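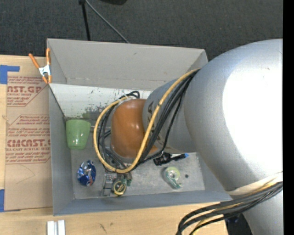
Slide 4: Teaching by hand, bin edition

OK, breathe, drink some water. Ask who has ever moved a robot arm by hand. (If it's only Meinir, tease her and move on.)

So this is our bin job. A green cup, a shiny crumpled package, a roll, a bunch of small stuff, all in one gray bin, and I want the arm to learn to pick things out of it. I recorded 341 demos myself, and my early ones are terrible! I'd drift over the bin, change my mind, drift back. The robot copies all of it, dithering included.

Point at the yellow cable. When you're guiding the arm by hand you feel every bit of that loop tugging at you. Go slow on the wrist turns, and leave slack before you start recording.

Slide 5: Then we went remote

Ayana Zeleke ran the remote sessions from the Heltau office and got us to 671 demos total. Her paths are smoother than mine, but she can't feel contact, so she hovers before each grasp. Play the clip, keep quiet for 30 seconds, let people spot the hover.

Slide 6: What I'd do again

Start by hand, switch to remote once you know the task. Throw out bad demos the same day, while you still remember why they were bad. Questions about the Mikkelsen controller go to Ayana, she's in the second row.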